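An Afternoon at the Skakcombe Open Churches Day

25 June 2025

I have wanted to go on the Skakcombe open churches day for years, and this time I finally got on the list! Four buildings on the one ticket, a map with a coffee stain on it by ten in the morning, and a lot of walking uphill. If you are at all curious about how your neighbors worship, put it on your calendar for next year.

We began at the Lutheran church on Brellberg, the steep street behind the market. It was built by a small group of families who met in a barn first, and the oldest Bible in the building still has barn dust in its spine (or so our guide swore). The surprise for me was the font. It stands right inside the front door, so you have to step around it to reach a pew. The guide told us that is on purpose: you come into the church by baptism, and you walk past the reminder every single week. I grew up with a font tucked away in a side chapel and used perhaps twice a year, and I keep thinking about this one.

They let us climb up to the organ too. It has 1000 pipes, the smallest of them shorter than a pencil, and the organist played us one verse of an evening hymn with only the soft stops drawn. Then the same verse with everything -- my teeth hummed.

From there it was a short walk to the Radulović chapel, a little Orthodox building named for the family that gave the land. Shoes stay on, hats come off, and there are hardly any seats. People stand for most of the service, with a few chairs along the walls for anyone who needs them. The icon screen is the glory of the place. Our guide took us along it slowly, saint by saint, and explained that the icons are greeted the way you would greet family when you come into a house. Visitors are welcome at Vespers on Saturday, though only Orthodox Christians receive communion on Sunday. She said this very kindly and very plainly, and then handed everybody a piece of blessed bread, which is shared with guests as well.

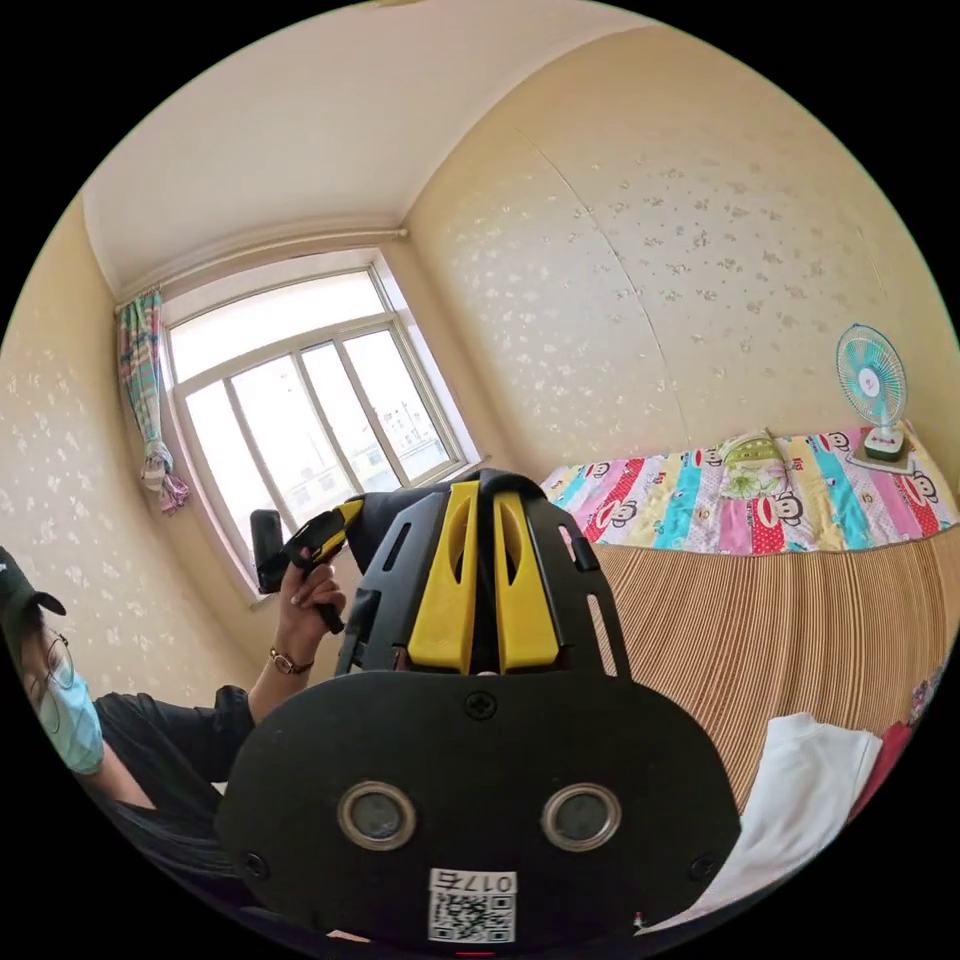 Lunch was at Welleo, the old parish house that the Methodists and the Catholics have shared since they both ran out of room. Soup, rolls, three kinds of pie! Over the pie we heard how the sharing works. They don't worship together on Sundays, and they are frank about where they differ, but they run the food pantry as one, they pray together on the first Tuesday of the month, and in April they walked the Stations of the Cross through town with a wooden cross passed from hand to hand. I liked how homey they have let the upstairs rooms stay, with cream leaf-patterned wallpaper and a pink, teal and green curtain tied up to let the light in, so that a Bible study up there must feel like sitting at an aunt's house. The pantry gave out 3844 bags of groceries last year, and the number is written in marker on a sheet of paper by the back stairs.

The last stop was the Catholic church itself, across the lot. I'm a lifelong Methodist and I had never been inside it, although I have driven past it probably 3000 times. The deacon showed us the sanctuary lamp, the side altars and the confessionals, and took every question we had, including a long one from me on purgatory. He answered it with patience and then sent me home with a pamphlet. There was a quiet half hour at the end when anyone could stay and pray, and 19 of us did. Someone's phone went off. Nobody minded.

A few practical notes if you go. Wear flat shoes, as Brellberg is cobbled from top to bottom. Cover your shoulders for the chapel. Parking behind Welleo fills up early, but the lot by the library is free and the walk is pretty. The tour costs nothing and there is a basket at each door for the roof fund of whichever church you happen to be standing in -- I gave the most to the Lutherans, on account of that organ. I have already been back to Saturday Vespers once, and I plan on going again.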